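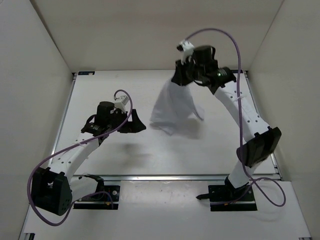
Household Linens: A Review of the Past Year

The purpose of this entry is to record how the linens in my home were bought, washed, stored and retired over the last twelve months. Readers of this blog have asked for such a record since the entry on kitchen towels, and it is provided below in the order in which the work was done.

The review began in January with a full inventory. Every cupboard, drawer and trunk was emptied, and each item was entered in a ledger with its size, fiber and condition. Items with holes larger than a thumbnail were set aside for cleaning rags. Items with stains only were kept for a second washing before any decision was made.

White Cloths

White cloths made up the largest group. The oldest were bought from Barrios, a shop that closed before I moved to this address, and they remain in better condition than several purchased last spring. The hems are narrow and double stitched. I have not found the same hem at any store within driving distance, and inquiries by mail have gone unanswered.

All white cloths are now washed separately from colored ones. A warm cycle is used, with half the detergent recommended on the box. Bleach was discontinued in March after two napkins came apart along the fold. Washing soda has taken its place and has been satisfactory, although it does little for tea.

Tablecloths

Three tablecloths are in regular use. The largest, a Doltness cotton, shrank in its first wash and no longer reaches the ends of the dining table when the leaf is in. It has been moved to the breakfast table, where it hangs a little long on the window side. The manufacturer was informed and offered a credit of 9 dollars, which was accepted.

The second is a linen blend and must be ironed damp. Attempts to iron it dry were abandoned. The third was a gift and is reserved for holidays.

Expenses

Total spending on linens for the year came to 933 dollars, compared with 1,031 dollars the year before. Of this year's amount, 300 dollars went to a single order of sheets from Listero. The sheets arrived late and in the wrong shade of cream, and they have been kept. The remainder was spent on towels, pillow protectors, thread and one replacement ironing board cover.

The laundry service on Serkar Street was used twice, both times for the heavy bedspread, which does not fit in the machine at home. The service returned it clean on each occasion. On the second occasion it was folded so tightly that the creases remained for most of a month.

Storage

Sheets are stored in sets, with the folded set placed inside one of its own pillowcases. This practice was adopted in the fall and will continue. Tablecloths are rolled on cardboard tubes, and the tubes are first covered with plain tissue. Cedar blocks have been placed on the upper shelves only, as the lower shelves hold items in daily use.

The following matters remain open and will be taken up in a later entry: the mending of the guest room coverlet, the choice of a new clothesline, and the two drawers of handkerchiefs, which were entered in the ledger but have not yet been sorted.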